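Straightening the frame on the Clesby 1457

Filed under: Toys / Repairs and Rebuilds

Feb 14, 2020

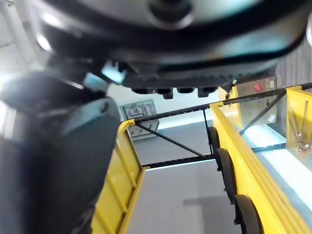 Yellow side rails and black crossbars, seen from below.

The 1457 came to me in August as part of a mixed box, and it sat on the shelf until last week. It rolled, but it pulled to the left on a flat floor and rocked diagonally when parked. A cleaning did nothing for either fault, so I took the running gear off and looked at the frame by itself.

The layout is simple. The two yellow side rails carry the load and the thin black crossbars hold them apart. The rails are stiff from end to end, helped by the ribs on one and the long grooves on the other. They are much less stiff in twist. Most of the resistance to twist comes from how tightly the crossbars seat in the rails, and on this one they were not seated tightly at all.

I set the bare frame on a piece of plate glass and pressed each corner in turn. The rear left corner went down 6 mm before it touched. A frame in good order should show nothing you can see, and anything over a millimeter or so will make the toy rock once the wheels are back on.

My first guess was a bent rail. I checked both against a steel rule, along the top face and then along the outer face, and both were straight. That left the joints. With the frame upside down I worked each crossbar by hand. The front ones were tight. The long one moved at the left end, enough to hear a click, and the end had a packing of old carpet fiber and gray dirt behind it. The bar had been pushed back in on top of the dirt at some point and had never gone fully home.

The procedure was as follows.

Remove the long bar. It comes out from the left with a slow pull while the rail is held flat. Do not lever against the edge of the bar with a screwdriver. The edge is finely toothed and the teeth mark easily.

Clean the seat. I used a wooden toothpick first, then a dry artist's brush, then a cotton swab with a little dish soap. Rinse and leave it overnight. Solvent is not needed and I would keep it well away from the yellow parts.

Clean the ribs and grooves while the frame is apart. A stiff toothbrush works along the grooves but skips over the bottoms of the narrow ones, and a folded piece of paper towel pushed along with a fingernail gets the rest. The ribbed rail took longer. Dirt collects where each rib meets the face, and it has to be cleared from both sides.

Refit the bar with the frame clamped flat. I laid it on the glass with a bag of rice on each rail and pressed the bar in by thumb until the click stopped. No glue. If the seat is worn and the bar stays loose after cleaning, a single wrap of thin paper tape on the end will take up the play, and it can be reversed later.

After refitting, the rear left corner showed no visible gap. I left it weighted for 8 hours anyway and measured again. No change.

The pull to the left was a separate fault, and a smaller one. One axle had hair wound around it close to the hub – the usual cause – and it was dragging on that side only. I cut the hair with a scalpel along the axle, lifted it off with tweezers, and put nothing back in its place. Oil on a toy that lives on the floor turns to paste in a month.

For a test I let it run down a shelf board propped on a paperback, onto bare floor, with a strip of masking tape as the center line. Out of 10 runs it stayed within a hand's width of the tape every time. Before the work it had left the board sideways on most attempts.

Ismael Moura wrote after my last post to ask whether the crossbars from the Ostus version fit this one. They do not. The Ostus bars look the same in photos and are the same length, but the ends are thicker, and forcing one in will spread the seat. If you need a replacement, look for a scrap 1457 with good bars and bad wheels. They turn up often enough and the price is low.

Still to do: the top deck has a split near the rear fixing, which I have not decided how to handle, and one hub cap is missing. I have a spare cap in dark gray and would like a black one, so the wheels stay in the parts tray until I find it.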